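Vodov Luva parallel gripper, kitchen cleanup trial

The Luva is a two-finger gripper sold for light household handling. It weighs 708 grams with the standard fingers. I ran 200 pick attempts with it at a kitchen table in December, all on ordinary drink cartons, trays and dishcloths.

Cartons gave the best results. The squared fingers close parallel and hold a flat side without denting it. Glossy printing is harder on the vision software, and glare caused most of the missed approaches.

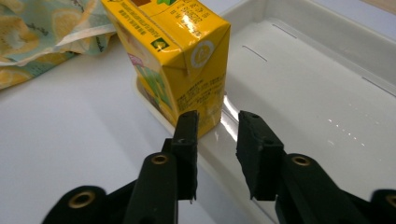 Lifting a carton out of a tray takes more care than lifting it off a table. The rim limits how low the fingers can go, so the grip ends up high and the carton tips. Slowing the approach to 6 centimeters per second reduced this.

Cloth remains a weak point. The fingers pinch one fold and drag the rest.

Can it clear a table unattended? No. It suits lab work and patient owners. The Cabello fingers, sold separately, were not tested.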